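Search this site Enter keywords Go

Product review: Trutura Bowen countertop basin tap

Oct 20, 2023

The Bowen is a tall single-lever tap intended for basins that sit on top of a counter. It is supplied by Trutura in three finishes, and our test house at Steditz fitted the brushed version in a ground-floor washroom used daily by staff and visitors. The price at the time of purchase was 3,430, including the waste fitting but excluding the flexible hoses, which must be ordered separately.

Installation took 60 minutes. The fixing nut is awkward to reach with an ordinary spanner, and the instructions omit the tightening order. The lever moves smoothly and holds its position well. Flow is adequate, although the stream lands close to the back of a shallow bowl.
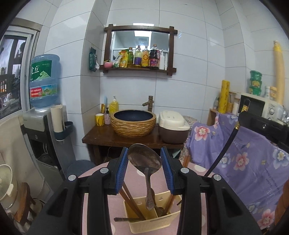
Height is the matter on which most buyers go wrong. A tap for a vessel basin must clear the rim and still reach far enough forward for both hands to fit beneath it. Older pattern taps, such as the bamboo-style one in bronze that arches over a round stone basin, deal with this by rising from the back of the counter. The Bowen has a straighter body and a shorter reach, and it suits basins of modest width. Wide bowls are better served by the Bristia - a dearer model, but one with a longer spout.

The finish marked slightly under hard water and was restored with a damp cloth. The guarantee runs for 2 years and does not cover limescale. We recommend the Bowen for light domestic use. A further inspection of the cartridge is planned for December.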